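Looking after your car in the cold months: tips from the Wirkdale workshop page

I love a frosty morning, I really do, but my car doesn't. Over the years I've picked up a handful of habits that make winter driving so much easier, and most of them cost next to nothing. Start in October if you can, before the first hard frost catches you with a scraper that snapped last March!

Door seals first. Wipe every rubber seal with a damp cloth, dry it well, then run a silicone stick along the whole length. Do the boot too (everyone forgets the boot). A door that has frozen shut can tear its seal if you tug at it, and a replacement for mine was going to be a special order from Sturkstead. The stick takes five minutes and lasts me until spring.

Next, the windscreen. Clean the inside as well as the outside, as a greasy film mists up far quicker than clean glass. I use a barely damp microfibre cloth, then a dry one, working in straight lines - up and down on the inside, side to side on the outside - so that I can tell which side a smear is on. What a difference it makes with the low sun on the Ondby road!

Wiper blades deserve a look at the same time. Lift them, wipe the rubber with a little screenwash on a rag and feel along the edge for nicks. If they still judder after that, treat yourself to a new pair.
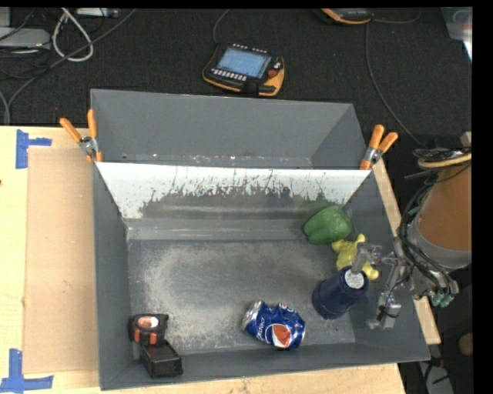 A reader in Henare wrote in to say that old towels laid over the windscreen overnight had worked beautifully for her until it rained before the frost, and then she'd had a towel frozen to the glass at 7 a.m. with the school run waiting. She uses a proper fitted cover now, with the flaps shut in the front doors, and wishes she'd bought it years ago.

I'm with her on the cover. Mine folds up small and lives in a carrier bag behind the seat, so the wet doesn't get into the carpet.

Tyres lose a bit of pressure when the temperature drops, so check them when they're cold, before you've driven anywhere. The right figures are in the handbook and often on a sticker inside the door frame. I measure the tread while I'm down there and like to change mine at 3 mm in winter, well before the legal limit. And do check the spare, if you've got one!

Batteries hate short trips. If your car only ever goes to the shops and back, give it a good 30 minutes on the open road now and then, or put it on a smart charger overnight.

Last of all, salt. Rinse the wheel arches and the sills with plain water whenever the roads have been gritted, and pick a mild day for it so the locks don't freeze afterwards. A garden hose with a decent nozzle does the job perfectly well, and I find it very satisfying watching all that grey muck run off down the drive.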